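Sakport > Guest Info > Slipper Felting Weekends > FAQ

Last updated 20th May

Slipper Felting Weekends: Your Questions

We love getting questions about the felting weekends, and we get a lot of the same ones, so Aliki Tsoukalas (who teaches most of the sessions) sat down with a pot of coffee and answered them. If yours isn't on the list, write to us anyway!

Do I need any felting experience?

None at all. Most people who come have never touched wool roving before, and plenty of them have never made anything they could wear. If you can pat, rub and roll, you can felt. Wet felting is wonderfully forgiving – thin spots can be patched with a wisp of fiber right up until the wool starts to shrink.

Will I really finish a pair in one weekend?

Yes, and it's such a good feeling when the second one comes off the last and matches the first (well, nearly matches). Day one is laying out the wool and wetting it down. Day two is fulling, shaping and trimming. They go home with you damp, so bring a plastic bag, and give them a few days by an open window before you wear them. 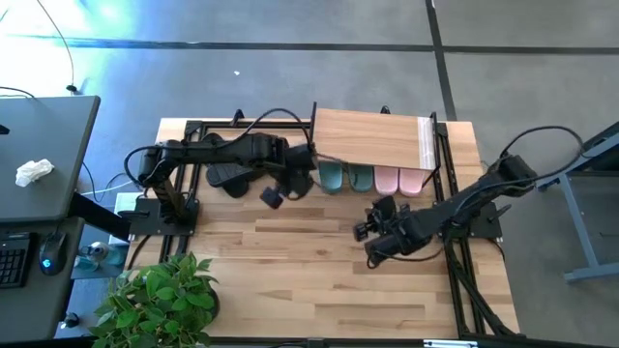 Page 2

What sizes can I make?

Anything from a toddler's foot up to the biggest feet in your family. Wool shrinks a great deal as it felts, so the paper pattern looks ridiculous at first, like something for a giant. Trust the pattern! Trace both feet before you come, standing up with your full weight on them, and write your name on the tracing.

Which wool do you use?

Mostly a medium-coarse roving from the Mirzaei flock up the valley. It felts fast and wears hard. Merino is softer and you're welcome to bring some for the inside layer, but an all-merino slipper gets fuzzy at the heel by midwinter. Naveed Yousafzai dyes small batches for us in rust, moss, oatmeal and a blue that sells out every single time, so speak up early if you want the blue.

I'm allergic to wool. Is there another way to join in?

Please don't felt if wool makes you itch or wheeze, as you'll be up to your elbows in it. Ginette Dufour runs a sewn slipper class in September using quilted cotton, and it's a joy. Same length, same lunch.

What about soles?

A bare felt sole is cozy and slippery, so think about your stairs. You have 2 choices. You can paint on liquid latex once the slippers are completely dry, or you can stitch on a suede sole, which takes an extra evening and looks beautiful. We sell suede blanks in the shop and Tyson Paquette will happily punch the holes for you.

How do I wash them?

By hand, in cool water, with a drop of wool soap. Press the water out in a towel and stuff them with newspaper. Never the washing machine, unless you have a smaller friend in mind.

Can my kids come?

Children from age eight are welcome with a grown-up sharing their table. The rolling does get tiring for short arms, so we'd suggest that you make one pair between you. Kids are often the boldest with color, and we've seen some truly glorious stripes.

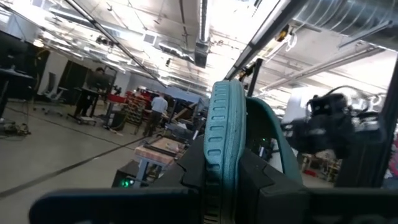 Sakport, September

How much does it cost, and what's included?

The weekend is $56 per person. That covers wool, soap, patterns, use of the lasts and lunch on both days (soup, bread and usually a fruit crumble). Suede soles and extra dyed wool are separate.

What should I wear?

Clothes that can get soapy, sleeves that push up and stay up, and shoes with some grip. Take your rings off before you start.

Can I cancel or swap my place?

Sure. Let us know 3 days ahead and we'll move you to another weekend or send your money back. With less notice, you can give your spot to a friend. Just tell Keegan Grewal at the desk whose name to put down, and ask your friend to bring their foot tracings.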